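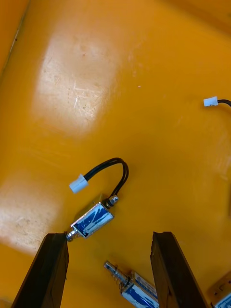

How does a tiebreak work in tennis?

I play tennis at the Ernerley courts, and the thing kids ask me most is why the score suddenly goes strange at the end of a set. One minute it's 15, 30, 40. Then it's 1, 2, 3 like normal counting! So let's sort it out.

First, the regular bit

A tennis match is made of sets, and sets are made of games. To win a set you usually need six games, and you have to be two games ahead. So 6-4 wins it. 6-5 doesn't, so you play one more. If that makes it 7-5, great, the set is over.

But what if it gets to 6-6? A long time ago, players just kept going until somebody got two games ahead. Some sets went on and on (my legs hurt just thinking about it). The tiebreak was brought in to finish things off.

Now the strange bit

In a tiebreak you count points the easy way: one, two, three and so on. The first player to get seven points wins, but — you guessed it — you have to be two points ahead. 7-5 is a win. 7-6 is not. I once watched Helmut Bauerfeind, who coaches the juniors at our club, play one that finished 15-13. I ate a whole bag of grapes without noticing.

Who serves?

This is where I used to get muddled. The player whose turn it is serves just one point. Then the other player serves two points. After that you swap every two points until it's over. Try saying it out loud while you play: "One for me, two for you, two for me."

You also change ends of the court every time six points have been played. So you swap at 4-2, or 3-3, or even 6-0 if somebody is having a really good day. It's fair because the sun or the wind might be bothering one side more than the other.

What goes on the scoreboard?

The player who wins the tiebreak wins the set 7-6. Sometimes you'll see a little number next to it, like 7-6 (4). The little number is how many points the loser got in the tiebreak. So that one ended 7-4.

Have a go

You don't need a real court. Grab a friend, a soft ball and a line on the playground, and play first to seven, two ahead. Remember to swap ends after six points — my friends and I always forget and have to argue about it!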